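Speaker notes – "Laying a small table", Tusdale village hall, 7 Nov 2020

Hello everyone, can you hear me at the back? Good. (Wait for the chairs to stop scraping.)

Thank Helmi Räsänen for asking me, and for the coffee. Mention that the list of cups for sale is by the door and I'm not going to go on about it.

Start with the tea room in Hjaltested. I ran it for six winters, and when I packed it up I had 482 pieces of crockery wrapped in newspaper in my hallway. I'd bought nearly all of it in matching sets, because that's what I thought a proper tea room had. And what did people pick off the shelf when I let them choose? The odd ones! The one blue cup, the yellow saucer with no partner. So I've come round to mixing colours, and I'd like to talk you into it too.

First bit: one cup, one plate. That's my whole rule for an afternoon table for one person. Leave the milk jug on the side until somebody asks for it. If you put everything out at once there's nowhere to rest your elbows, and I do like to rest my elbows.

Second bit: colour. Go soft with soft. Chalky greens, dusty blues, pale purples, they all get on with each other and you hardly have to think about it. Then let the food be the bright thing. Steinar Overgaard (he bakes for the café at Skiltstead, some of you have had his rye) told me he glazes his buns a shade darker for white tables. I've no idea if he was pulling my leg, but I tried it at home and I liked it.

Tell the Prudska story here if there's time. Short version – lovely party, 50 guests, red cloth, red napkins, tomato soup, and I couldn't find my own bowl. Don't do the voices.

Third bit: where things go. Plate nearest the person, straight in front of them. Cup further back, off to one side, so a sleeve doesn't catch it. I go left for the cup as I'm left-handed, and you should swap it over if you're not. Turn the handle so it's easy to get hold of, and check by sitting down in the chair yourself. It's surprising how different a table is from the chair than from where you stand laying it.

Next slide. Teal mug, lavender plate, white table.

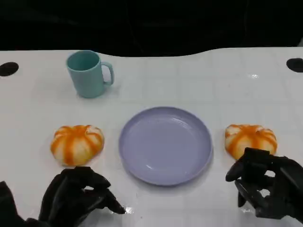 What sort of cloth should go under pale crockery?
Plain white or unbleached cotton is the safest, ironed if you can face it, and a bare table is perfectly fine if the top wipes clean.

Carry on to seasonal food. Pumpkin-shaped buns are good fun for this time of year, and a plain plate suits them, they've got enough going on already. Say that I shape mine with kitchen string, tied loosely, and that the string has to come off while they're still a bit warm or you'll be picking fluff out of the crust. Once we're into December I switch to saffron buns and bring out the darker plates.

Pass round the two sample plates, the grey one and the chipped green one. Ask for them back! I lost one at the last talk.

If anyone asks about price: charity shops, always, and I've never paid more than 2 pounds for a mug.

Questions, then tea. Helmi has the key to the kitchen and the big pot is already filled.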